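Subject: Re: Stindside workroom -- drawers and lighting, February

Dear members,

Thank you to all who wrote in after the last circular. The office has received the inquiry copied beneath my signature and is replying to the full list, as several members have raised the same points.

The overhead lights in the workroom remain as installed, mounted on the white ribbed ceiling beside the brick wall. No change to the fixtures is planned under the present budget.

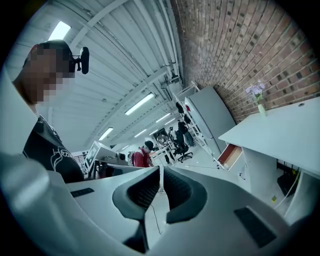

Stindside, February

With regard to the white cabinets, the drawers are to be emptied by their present users before the end of the month. Small items left inside will be boxed, labeled with the drawer number and held at the front office for 60 days. Members are asked to check the back of each compartment, where smaller articles are easily missed.

The interiors are light wood and should be wiped with a dry cloth only. Please do not leave drawers open over the walkway -- the tiled floor is used by up to 34 people in an evening.
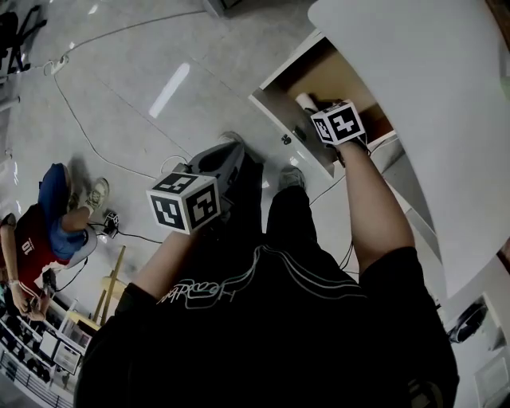

Open drawer in the white unit, workroom floor.

Keys may be collected from Ms. Meireles at the front office after 2 p.m.

Respectfully,
Abilio Carretero
Facilities Office, Stindside

Lụa Nông wrote:
> Could the office confirm whether the drawers must be cleared
> completely, or only the ones with no name on them? Mr. Medeiros
> and I share one and would like to keep it. Also, are the ceiling
> lights to be replaced this year?

Contact the list office | Copyright Stindside Facilities Office | Back to top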